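Cold air, warm food: what goes on inside a domestic refrigerator

The domestic refrigerator is among the few appliances in a house that is never switched off. It holds a volume of air a few degrees above freezing against a kitchen that may be 20 degrees warmer, and it does so with a thermostat, a compressor and a length of tube. Most households set the dial on the day of delivery and leave it there.

The dial is the first difficulty. On many models the numbers refer to cooling effort and have no direct relation to degrees, so that 3 on one cabinet and 3 on another can give quite different results. The usual advice in Britain is to keep food at 5°C or below. The only sure way to know whether that is happening is to put a thermometer in a glass of water on the middle shelf and leave it overnight. A reading taken in air is of little use, as the air warms within seconds of the door being opened and recovers almost as fast.

Leonie Wallner has spent 14 years testing cold storage, most of them at the Culbridge laboratory, where cabinets are run in a heated room and logged for days at a time. In her most recent series, 64 used refrigerators were collected from homes and tested at the settings their owners had chosen. The warmest point in each cabinet was recorded along with the average.

"The average tells you about the compressor," Wallner says. "The warmest point tells you about the milk."

In most of the cabinets that point was in the door. Door shelves are furthest from the cooling plate, they meet room air whenever the door is opened, and they are where manufacturers put the bottle rack. Sauces, jams and fizzy drinks will tolerate this. Milk keeps better on a lower shelf, provided there is room to stand it upright.

Cold air is denser than warm air and sinks. In a cabinet without a fan, the coldest shelf is therefore usually the lowest, directly above the salad drawer, and raw meat and fish belong there in a closed container. The drawer itself is slightly warmer and more humid, which slows wilting in leaves and carrots. Cabinets with a fan are more even from top to bottom, but depend on a clear path for the air. A box pushed against the rear vent can freeze on one side while the shelf in front of it runs warm.

Loading matters too. A well-stocked refrigerator holds its temperature during door openings, as chilled food warms far more slowly than air. An overfilled one blocks circulation. Wallner suggests leaving a finger's width between items and the back wall.

Door seals are the commonest mechanical fault. The seal is a soft strip with a magnet inside it, and it hardens with age and collects crumbs in its folds. The familiar test is to close the door on a sheet of paper and pull. If the sheet slides out freely, the seal should be washed with warm soapy water, dried and tested again at several points – the hinge side included – before a new one is ordered.

Siting is harder to correct. The heat taken out of the cabinet is given off at the back or the base, and a unit boxed in tightly by cupboards has to work harder to lose it. The installation leaflet will give the gaps required. Dust on an exposed condenser has a similar effect and can be removed with a soft brush once the plug is out.

Hot food should be cooled before it goes in, but within an hour or two. Dividing a stew between shallow dishes shortens the wait considerably.

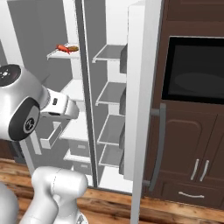

Image: Mokgethi / Candance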